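Laundry season at the Brindaseck robot club

Mar 19, 2026

Hello again from the back room! Last time I promised an update on what we'd be doing after the block-stacking unit, and the vote wasn't even close. The students picked clothes. I tried to talk them into something stiffer (cups! books!) and got nowhere, so clothes it is, all the way through to the Skalla meet in June.

The task sounds easy when you say it out loud. Take a garment on a hanger, bring it to the rack, get the hook over the bar, let go. Kavel, our older arm, is pretty good at the first part by now. The hook is where the trouble starts. A hanger held by its wooden crossbar swings, and a jacket on it swings a little later, so by the time you've lined up the hook with the pipe the whole business has moved on you.

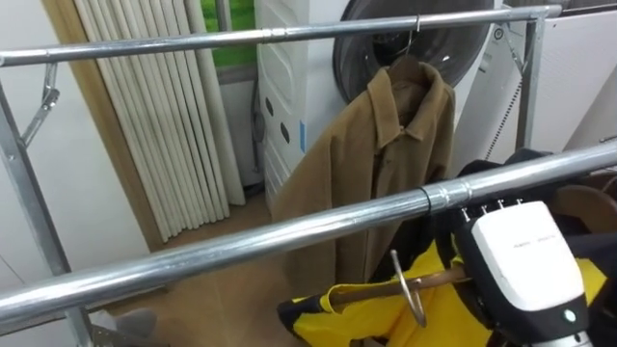

We've also had long arguments over how to drive it. One group wants to come in high and drop straight down, the other wants to come in from the side and tip the hook over. I'm on team side, for what it's worth, but I've been outvoted before – see clothes, above. Both groups are recording their practice runs, and the goal is 1,000 of them before we start training anything. We're at 38. Yes, I know. It picks up once everybody has had a turn on the controls and quits gripping them like a steering wheel on ice.

If you have kids in the club, a few things from me. Sessions now run until 8, so please don't show up early and hover (I say this with love). We need more clothes on hangers, adult sizes, the uglier the better, with collars and zippers and odd linings. Wire hangers are no good to us, but wooden ones are great. And the Magnusson travel forms are due back by the 11th of next month, signed on both pages this time, please!

Next issue I'll write up the hook debate properly, with both groups getting their say.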